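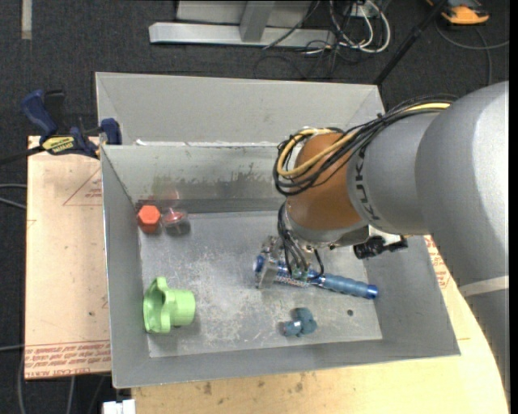

Prise en bac : le bras KUKA, sa pince et le long outil bleu.

Recherche testeurs et testeuses pour le kit Varneck (prise en vrac, objets mélangés)

Bonjour à toutes et à tous ! Je m'occupe des essais utilisateurs chez Pinotach, et je cherche du monde pour mettre le nez (et les mains) dans notre kit Varneck avant sa sortie. Si vous avez déjà passé un après-midi à vous demander pourquoi un robot préférait saisir le vide juste à côté de la pièce, on va bien s'entendre.

Le Varneck, pour celles et ceux qui découvrent, c'est un kit de prise en bac à monter sur un bras que vous avez déjà. Dans le carton, il y a la pince et ses doigts de rechange, une caméra avec son support, le faisceau de câbles, et Broken, le logiciel qui choisit où attraper. Oui, il s'appelle Broken. C'était le nom du dossier sur le serveur, il est resté, et le service commercial m'en parle encore à chaque réunion.

On ne vise pas les caisses de vis toutes identiques, il y a déjà de très bons produits pour ça. Nous, on travaille sur le bac fourre-tout : un outil à manche, une pièce en plastique transparent, un raccord, un truc vert avec une collerette, tout ça posé sur une tôle rayée qui renvoie la lumière comme elle veut. Le transparent, soyons francs, c'est encore notre point faible. Sur les manches, je suis nettement plus à l'aise, même si Broken a une fâcheuse tendance à viser trop près du bout.

Ce que vous ferez chez nous

Les essais ont lieu à l'atelier Ağca, chez notre partenaire. Chaque personne vient pour deux séances, de trois heures chacune, à caler ensemble selon vos disponibilités. On travaille en petits groupes de quatre, ce qui laisse à tout le monde le temps de toucher au matériel au lieu de regarder par-dessus une épaule.

La première séance, c'est le montage. Vous ouvrez le carton, vous prenez la notice et vous y allez. Je reste dans la pièce, je réponds à toutes les questions de sécurité, mais pour le reste je vais me taire autant que possible (c'est un effort, je vous préviens). Je veux savoir à quelle page vous soufflez, quel connecteur vous branchez à l'envers, et si le schéma de passage des câbles autour du poignet veut dire quelque chose pour quelqu'un qui ne l'a pas dessiné. J'ai de gros doutes sur ce schéma.

La deuxième séance est plus amusante ! Vous remplissez le bac avec les objets de votre choix et vous essayez de faire sortir tout ça. Apportez vos propres pièces si vous voulez, j'adore ça : en octobre, pendant les premiers essais, une passoire pliante nous a occupés bien plus longtemps que prévu, et on lui doit un réglage entier dans le menu des prises. Seule règle : rien de coupant, rien qui coule, rien auquel vous tenez vraiment.

Qui je cherche

Des profils variés, vraiment. Des technicien·nes de maintenance, des enseignant·es en lycée pro ou en IUT, des gens de petits ateliers qui hésitent à automatiser un poste, des étudiant·es en fin de parcours. Il faut avoir déjà déplacé un bras industriel à la console, même un peu, même il y a longtemps, et savoir ce qu'est un arrêt d'urgence. La programmation n'est pas nécessaire, Broken se pilote à l'écran avec des menus en français - et si une traduction vous fait rire, notez-la, elle est sûrement de moi.

J'ai aussi très envie de voir des gens qui n'aiment pas ce genre de kit. Si vous en avez acheté un, que vous l'avez rangé dans une armoire et que vous n'y avez plus touché, écrivez-moi en priorité. Vos griefs me seront plus utiles que des compliments.

En revanche, je ne peux pas accueillir les mineurs, ni les personnes qui travaillent en ce moment sur un produit concurrent. Pour les autres, il y aura un accord de confidentialité d'une page, lisible, que je vous envoie avant la première séance pour que vous puissiez le lire tranquillement chez vous.

Ce que vous recevez

Les séances sont indemnisées et les frais de transport remboursés sur justificatif. Le déjeuner est pour nous quand la séance tombe le matin. À la sortie du kit, chaque participant·e aura droit à un tarif réduit, pour soi ou pour son établissement, sans obligation d'achat et sans coup de fil insistant (j'y veillerai). Vous recevrez aussi le compte rendu des essais, avec les passages désagréables laissés dedans.

Côté pratique, prévoyez des chaussures fermées et des manches près du corps, et attachez vos cheveux s'ils sont longs. Les lunettes de protection sont fournies. L'atelier est de plain-pied. On est souvent debout ou penché au-dessus du bac, alors dites-moi si c'est un souci pour vous, on peut installer un siège haut et organiser le poste autrement.

Pour candidater

Un simple message suffit, je n'ai pas besoin de CV. Dites-moi ce que vous faites, quel bras vous avez déjà utilisé, et quel objet vous rêvez de voir un robot attraper (ou rater). Ajoutez vos jours possibles et, si vous venez à plusieurs de la même boîte, précisez-le : je vous mettrai dans des groupes différents, ça donne de meilleures discussions.

Les candidatures sont ouvertes jusqu'au 25 décembre 2018 inclus. Oui, je sais, mais le formulaire se ferme tout seul et je lirai tout à mon retour de congés. Je réponds à tout le monde, même quand c'est non, et je garde volontiers une liste d'attente pour la série suivante.

À bientôt autour du bac !

Contact : formulaire « Essais Varneck » | © 2018 Pinotach | Haut de page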